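Notes on Applying for a Trades Bursary

Posted in June
Filed under: Education and training

Applications for the Egilsson Bursary close at the end of the month, and several readers have written to ask how the process works for students who live outside the city. I sat on the reading panel for three years and have since stepped down, so I am free to set out what I learned. The views expressed are my own and do not represent those of the bursary's trustees.

The bursary supports students from Drurport and the surrounding district who have been accepted into a certificate or diploma program at a public college. It covers tuition for the first year and contributes toward tools, textbooks and travel. Students entering a university degree are not eligible, although a student who transfers to a degree after completing a diploma may keep any funds already paid.

In my final year on the panel we received 269 applications. Each was read by two people who did not confer until their scores had been submitted. Where the scores differed widely, a third reader was assigned. It is a slow method, and I would defend it.

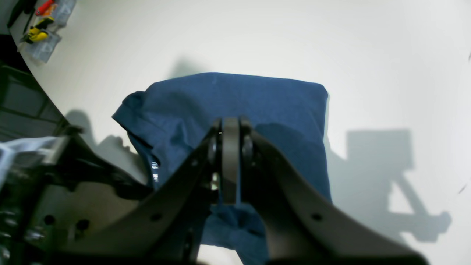

The most common difficulty was the statement of purpose. Applicants are asked to write one page on the program they have chosen and what they intend to do with it. A large number wrote instead about their marks, which the panel already had in front of it. The stronger statements were plain. One applicant described the drive between Novside and the college campus, the cost of fuel, and the shifts that would have to be given up in order to attend a morning lab. The figures were set out clearly and the request matched them. Both readers scored it near the top.

References deserve more attention than they receive. The guidelines ask for a letter from a teacher, employer or community member who has known the applicant for at least one year. A short letter from a shift supervisor who can speak to reliability will be given the same weight as a long one from a principal. Please ask your referee early. June is a difficult month for teachers, and a letter that arrives after the closing date cannot be read.

Applicants from households with irregular income, including farming and fishing families, should complete the supplementary form. It allows income to be averaged over several seasons. Many eligible families leave it blank, and their need is then assessed on a single year that may have been an unusually good one.

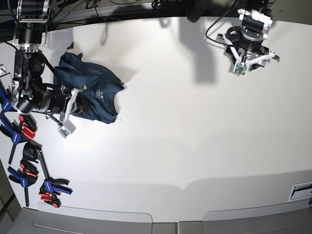 A navy-teal T-shirt with a small white logo, held just off the tabletop.

I am also asked whether the bursary can be combined with other awards. It can, within limits. The Dandevura Access Grant, which is intended for students who must relocate to study, may be held at the same time. The total of all awards may not exceed the assessed cost of attendance, and the college's financial aid office will make that calculation. Students should declare every award they have applied for, including those not yet decided. Failing to declare one does not improve an application and may delay payment well into the fall term.

Payment is made in two instalments. The first is released once enrolment has been confirmed, and the second follows the posting of first-term results. A student who falls ill or must withdraw for family reasons should write to the bursary office as soon as possible. During my time on the panel, deferrals were granted in 7 such cases, each on the strength of a brief letter and one supporting document. 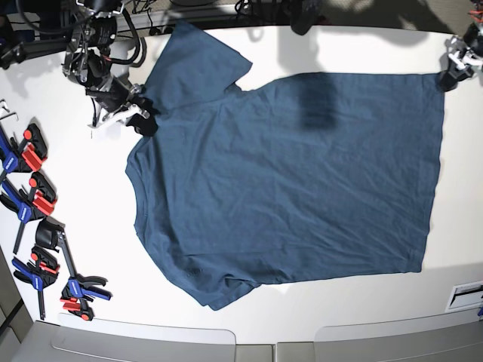 Short-sleeved T-shirt spread out sideways on a white table, neckline to the left.

Paper forms are available at the Drurport library and at the front desk of the Novside high school. Completed forms may be returned to either location or mailed directly to the bursary office. Those sent by mail must be postmarked on or before the closing date. I will post a separate note on the interview stage once the shortlist has been announced.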